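3.2 Field of View Measurement

Figure 2. Handheld units at the bench. 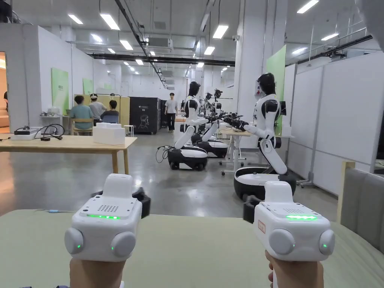
The true field of each spotting scope was measured against a graduated board set up at the Brostport range. Makers usually state field as a width in feet at 1,000 yards, and we kept that convention so that our values could be set beside the printed ones. The distance from the tripod head to the board was 169 yards, and readings were scaled from there. The board carried black marks at one-inch spacing, with longer marks every foot.

Each scope was focused on the center mark by one observer and left alone for the rest of the run. A second observer then read the leftmost and rightmost marks that could be resolved at the field stop. The reading was repeated after the scope had been taken off the head and mounted again. Where the two readings differed by more than 2 inches, both were dropped and the run was started over. This happened most often with the Zumum samples, whose mounting foot is narrow and tends to rock under side load.

Zoom models were measured at the low and high ends only. Middle settings were left out because the click stops on the Sunwood eyepiece do not line up with the engraved numbers - a setting marked 30 may fall on either side of that value. Fixed eyepieces were measured once per sample.

Angular field was taken from the scaled width by the usual arctangent relation, with no correction for distortion. Qiu applies a correction for pincushion at the edge, and our values for wide-angle eyepieces are therefore not directly comparable with that work. For the narrow eyepieces the correction is smaller than the reading error and can be ignored.

One scope, sample 1,003 in the inventory list, had a field stop that was visibly off center. It was measured along the horizontal and vertical axes, and the mean of the two widths is the value entered in Table 4. The sample was kept in the set for the exit pupil tests in Section 3.3.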